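Planning for Equipment: A Conversation with Ovidiu Bratu

Equipment Planning Series, Ulemer Institute, Zavisville

When the Ulemer Institute approved its current equipment plan for the manipulation program, the largest line in the budget was for items that had not appeared in the previous plan at all. Hand-held grippers, the tables they are used at, and the cabling and framework that go with them now account for more of the program's spending than robot arms do. The Institute's equipment planning lead, Ovidiu Bratu, met with the communications office in October to discuss how that plan was drawn up, what it left out, and what other departments might take from it before the next round of submissions.

Mr. Bratu came to the role from purchasing. He described his first months with the program as a period of reading invoices.

"There were 83 separate purchases in the folder I was given, and very few of them had a station number on them," he said. "I could tell you what the program had spent. I could not tell you what one working station cost, and that is the question a dean is going to ask."

The answer, once the invoices had been sorted, was $2,774 for a basic station, excluding computing and staff time. The figure covers a pair of hand-held grippers, a table, the surrounding frame and rails, cables and a modest allowance for household objects. Mr. Bratu is careful about how the number is used. It is a planning figure in Canadian dollars, before tax, and it assumes that the room already has suitable power and network service.

"People quote it back to me as though it were a price on a shelf," he said. "It is what we paid, averaged over the stations we had. If you are starting with a bare room, you should expect to pay more, and you should put the room in a separate budget."

The current plan provides for six stations over five years. An earlier draft had proposed buying all six at once, on the grounds that the supplier, Grabowska, offered better terms on a single order. The Institute decided against this. Mr. Bratu said the saving was real and that he had argued for it initially, but the program's engineers expected the finger design to change at least once during the period. Buying everything at the outset would have meant paying twice for the same part on every station.

Fingers were a recurring subject in the interview. In the plan they are treated as consumables, in the same category as tape and gloves, and are bought from the operating budget. The body of the gripper is treated as capital equipment.

"It took some time to get agreement on that," Mr. Bratu said. "The finance office quite reasonably asked why one part of a tool should be in one account and the rest in another. I brought a set of used fingers to the meeting and put them on the table. They touch everything. They touch the tabletop, they touch the objects, they touch each other. I would sooner replace them on a schedule than wait for somebody to report that a grip has started to slip."
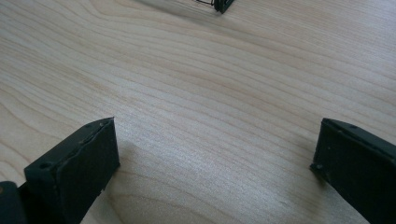

Gripper fingers above a station tabletop. Mounting holes and surface marks are checked at each inspection.

Inspection is done by the operators, using a one-page sheet that asks them to look at corners, edges and fasteners. The sheet does not ask for a judgment on whether the part should be replaced. That decision is made once a month by the lab coordinator, who compares the sheets and places a single order. Mr. Bratu said that an earlier arrangement, under which operators could request parts directly, had produced a large number of small shipments and a freight bill that nobody had planned for.

Asked whether the Institute had considered a more expensive hand tool, he said that it had. The Prultetti, a sealed unit with an enclosed finger assembly, was on trial at one station for part of last year. Operators liked it. The program did not proceed, chiefly on the matter of spare parts.

"With the Prultetti, a damaged finger meant sending back the whole unit," he said. "The lead time was longer than we could work with, and we would have needed a spare for each hand at each station. Once you add the spares, you are comparing two quite different budgets. I have no complaint about the tool. It was the wrong purchase for a room where the tools are picked up and put down all day."

The plan is equally detailed on items that attract less attention. Tables were specified by size and by the finish of the top, after a first purchase proved too large for operators to reach across comfortably. Frames and rails were bought as standard metal sections, so that a station can be altered without a new order. Floor marking, cable and carpet tile each have their own line. Mr. Bratu said he had been teased about the carpet tile.

The objects handled at the stations are bought locally, usually from kitchen and hardware shops in Zavisville, on a purchasing card with a low monthly limit. The plan asks staff to choose things with varied shapes and surfaces, including open containers, handles and wire mesh, and to keep the receipts together by month. Duplicates are encouraged. An object that is lost or bent partway through a series of recordings can hold up the work for longer than its price would suggest, and shops do not always restock the same item.

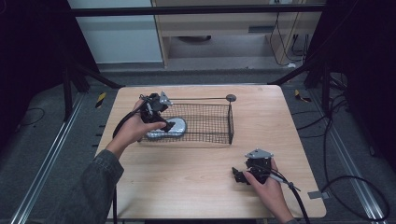
A work station with two hand-held grippers and a wire mesh basket on the tabletop.

Cabling was, by Mr. Bratu's account, the most seriously underestimated item in the first plan. The amount had been copied from an office fit-out and allowed for one run of cable per table. Stations with two hand-held tools need considerably more, and the cables move with the operator's arms throughout a shift.

"A cable on a desk lasts for years," he said. "A cable on a person's forearm does not. We had budgeted for the first kind and we were using the second kind. In the revised plan the cable allowance is renewed every year, and if it is not spent it can go to fingers."

He also recommends that departments budget for the time needed to keep cables in order. At Ulemer, the last part of each session is set aside for this, and the time is charged to the program in the same way as recording time. The first plan made no provision for it, and operators were doing the work after their hours had ended. That has since been corrected, with back pay.

Training was another late addition. New operators spend their first two sessions on practice tasks that are not kept. Mr. Bratu initially recorded these hours as idle time, which made the stations look underused and led to questions at the mid-year review. They now have their own code. He suggested that any department preparing a similar submission settle its codes before the first purchase is made, and show them to the finance office in draft.

On the larger question of why the program had shifted its spending toward hand-held equipment, Mr. Bratu deferred to the research staff, noting that the choice of method was theirs. From a planning point of view, he said, the attraction was that a station could be added in a matter of weeks and did not require the guarding or the floor loading assessment that an arm requires. The program continues to maintain its existing arms and has set aside funds for their service contracts through the end of the plan.

"I would not want a department to read our plan and conclude that it should cancel an arm," he said. "We still need somewhere to test. What changed is the order in which we buy things."

There are matters the plan does not settle. Storage is one. Each station has shelving nearby, but there is no dedicated room for spare grippers, and insured value is now high enough that the risk office has asked for one. Disposal is another, as the Institute has no established route for worn fingers and small mixed parts, and they are being kept in labelled bins until a recycler can be found. Mr. Bratu expects both items to come forward as supplementary requests in the second year.

He was asked what he would do differently if he were preparing the first submission again. He said that he would visit the room at the end of a shift before writing anything down, and that he would ask the operators for their list before asking the supplier for a quotation.

"I did it in the other order," he said. "The quotation was very well organized, so I followed it. It had four kinds of mounting bracket on it and no spare cables."

Departments wishing to consult the station costing sheet or the inspection form may request copies from the equipment planning office. Submissions for the next planning round should identify capital and operating items separately and should include an allowance for operator training.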